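Groundwater in the Illden Basin: Frequently Asked Questions

What is the Illden Basin?

The Illden Basin is a shallow aquifer made up mostly of sand and gravel, with a layer of clay under it. It supplies the town of Bastos and the farms between Bastos and the Simero River. Rain and snowmelt soak down through the soil and fill the spaces between the grains. Wells draw the water back out.

Is the aquifer an underground lake?

No. There are no open pools or underground rivers in this part of the valley. The water sits in small gaps in the sand and gravel and moves slowly, in most places less than a foot a day.

Why are water levels falling?

More water is being pumped than goes back in. Irrigation takes the largest share, followed by household use in Bastos. Winters with little snow have made the gap wider. In the monitoring wells near the river the level has dropped 3 feet over the past nine years. In the wells on the east side it has dropped 13 feet. The east side is farther from the river and gets very little recharge from it.

How are the levels measured?

Each monitoring well has a pressure sensor hanging below the water line. It takes a reading every hour. Staff also visit the wells in February and again at the end of the growing season and measure by hand with a steel tape. If the two readings disagree, the hand measurement is used and the sensor is reset.

What is Clikonine?

Clikonine is the name of the recharge project north of Bastos. During high flows in spring, water is taken from the Simero River and spread over five shallow ponds, where it sinks into the ground. The ponds are dry for most of the year. Please stay off the pond floors even then – foot traffic packs the soil and slows down the next filling.

Does the project take water that fish need?

Diversions stop when the river drops below the flow set in the permit. In a dry spring this can mean no diversion at all. The intake is screened to keep young fish out of the canal.

Will recharge alone fix the problem?

No. Even in a wet year the ponds return less than the basin loses. The basin plan pairs recharge with lower pumping, mostly through changes in irrigation timing and crop choice.

My well is producing sand or air. What should I do?

Turn the pump off to avoid damage and call a licensed well contractor. Sputtering can mean that the water level has dropped close to the pump intake, but it can also come from a cracked drop pipe or a worn check valve. Once the contractor has measured the level, please send us the number. We use private well readings to fill in the map.

Can I have my well added to the monitoring network?

Yes, if it has a driller's log and an opening wide enough for the tape. Wells that are pumped all day are hard to use. We report levels by section of the basin and do not publish owner addresses. 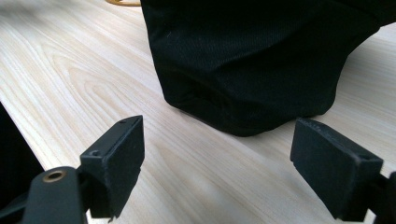 Reading time: 3 minutes

Is the water still safe to drink?

Town water in Bastos is tested on the schedule the state requires and meets the standards. Private wells are the responsibility of the owner. We suggest testing for nitrate and bacteria once a year, and for arsenic when the well is new or has been deepened. Falling levels can change water quality, so test again if you notice a new taste, smell or color.

Does watering my lawn make a difference?

One lawn does not change much. All of the lawns in Bastos together account for most of the rise in town pumping between winter and summer. Watering before 9 a.m. cuts the loss to evaporation.

Where can I find the data?

Well readings and the current basin map are kept at the Bastos office and can be copied on request. Readings from the past season are marked as provisional until the hand measurements have been checked – please use them with care.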